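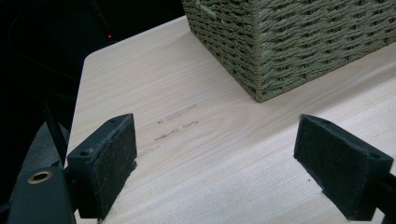 Figure 3. Tabletop with dark surface marks and a woven storage basket.

3.2 Surface marks and objects left on tables

The second part of the survey dealt with the tables themselves. In the households we visited in Pradosden and Guninham, the table was seldom used for one thing. It held meals, homework, mail, sewing and whatever had been carried in from another room. We were interested in the traces these uses leave and in how people deal with them when they clear the surface.

The coders recorded 1,691 marks on the tables in the sample. They were sorted by form (line, dash, smear, ring, dent) and by tone (darker or lighter than the surrounding surface). We did not sort them by cause. An early version of the coding sheet had a column for cause, but Waweru and Stüber agreed on it so rarely that it was dropped before the main round. Pencil, crayon and shoe rubber can look much alike on a pale surface, and household members often gave different accounts of the same mark.

Figure 3 shows a case that was coded as a group. The marks are faint, dark and pencil-like: a short streak, a few small dashes and smudged scribbles in two rough lines, with a lighter smear trailing away from them. Under our rules, marks that lie close together and share a tone are entered once, with the smear noted separately. The pale wood makes marks of this kind fairly easy to find. On darker tables the coders had to move a lamp along the edge, and we expect that light pencil was undercounted there.

Objects standing on the table were recorded in a separate pass, for a total of 2,568 entries. Containers were treated as single objects whatever they held, so the woven cord basket in Figure 3 is one entry under "soft storage." This group also takes in cloth bins and felt trays. Hard storage covers boxes, tins and jars. Baskets gave the coders some trouble at first - cord, rush and paper twine had been given separate codes by Kleinschmidt, and we merged them after the pilot.

Where a container stood mattered more than what it was made of. People who kept a basket on the table tended to wipe around it and lift it only for a full cleaning. Several said they had stopped noticing it. One respondent in Guninham described her basket as "part of the table, except at Christmas." Marks near containers were also mentioned less often in the interviews, even when they were as dark as marks elsewhere on the same surface.

Two limits should be noted. Tables with a cloth or oilcloth were coded only for objects, as we did not ask residents to remove the covering. The visits in December were also shorter than the others, and seven tables from that period have an object count but no mark count. They are left out of Table 4 and kept in Table 5.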